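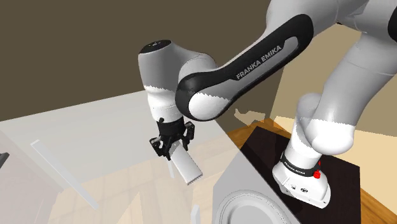 Redunska Bench Episodes

README, version of May 2018
Maintained by Hsiu-ying Chiu, Redunska pilot, Skurow site

What this is

Redunska is a set of simulated robot arm episodes made for the Skurow repair and refurbishing shop. The shop is run by Jedow and takes in household appliances, tests them, swaps worn parts and sends them back out. The pilot looks at one piece of that work: picking up loose parts and handing them over or setting them down near the bench position where a technician needs them.

The episodes were used to plan the pilot and to show bench staff what was being proposed before any hardware was ordered. They are shared here for the other Jedow sites and for anyone who has to have the same conversation with their own people.

Contents

episodes/ - one folder per episode, with joint states, gripper opening and rendered views
scenes/ - layout files for the simulated room
notes/ - comments from bench staff, typed up by shift
tasks.csv - task name, part shape, start position, result
CHANGES.txt - what was fixed and when

There are 48 episodes in this version. Of these, 19 are marked "review" in tasks.csv, meaning a technician asked for the motion to be looked at again. They have been left in on purpose. If you only want the accepted ones, filter on the result column.

The arm and the parts

The arm is a Franka Emika Panda with a parallel gripper. All parts are plain stand-in shapes: bars, rods and cylinders in white. Early on we tried to model real spare parts and gave up, as it took too long and the technicians kept commenting on the models when we wanted to hear about the motion. Mass and friction values for the stand-ins are guesses and should be treated that way.
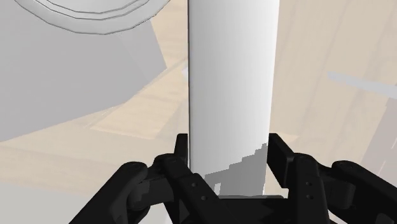

2 min left in this file

Grasps on round parts

A tall cylinder held at its base, with a fingertip pad on either side, was the case bench staff had the most to say about. People who handle motor housings and tubes all day wanted to know where the weight goes when the part is long and the grip is low. The simulation doesn't answer that well. Read the notes folder next to these episodes and don't take the result column as the last word.

Shadows in the rendered views have stepped edges. This is a render setting and has no effect on the recorded states. If you train anything on the views, be aware of it.

What changes for the people at the bench

The following is the plan as agreed at Skurow in April. It may not hold at other sites.

Technicians keep diagnosis, disassembly and final test. None of these are in the dataset and none are planned for it.

Fetching and placing parts goes partly to the arm. In the shop's own estimate this takes up to 15 minutes out of each technician's hour on a busy day. Two people who spend most of their shift on it now will move to intake and to cell setup, at the same pay grade. Both had a say in the start positions listed in tasks.csv.

Whoever is working at the cell can stop it and doesn't have to give a reason. Stops are logged by cell, with no name attached. This point came from the night shift and was added before they would agree to take part in the review.

The old parts shelves stay where they are through the trial. Several people asked for this and it costs nothing.

Still open: who covers the cell during breaks, and whether setup counts as skilled work under the current job list. Aydoğan, the contractor for the cell, is handling training but doesn't have a say in either question.

Known problems

- Some thin rods sink slightly into the surface they lie on at the start of an episode.
- Gripper opening is recorded as a percentage, where 100 is fully open. Two early episodes have it reversed. They are listed in CHANGES.txt.
- Camera positions differ between episodes and are not all written down.
- Nobody walks through the simulated room. Do not use these episodes to judge safe distances.
- Comments in notes/ were translated for this release, and a few trade terms may be off.

Use

You may use the episodes and scenes inside Jedow and for teaching. Ask before using anything in notes/, even a single line. The people who wrote those comments were told they would be read by the pilot team and the other sites, and that is as far as the permission goes.

Please don't use the episodes to set pick rates or staffing levels. The arm speed was chosen so that people could follow the motion on a screen, and it says nothing about how fast the real cell will run.

Contact

Send corrections to Hsiu-ying Chiu through the Skurow site office. Include the episode folder name and the row from tasks.csv.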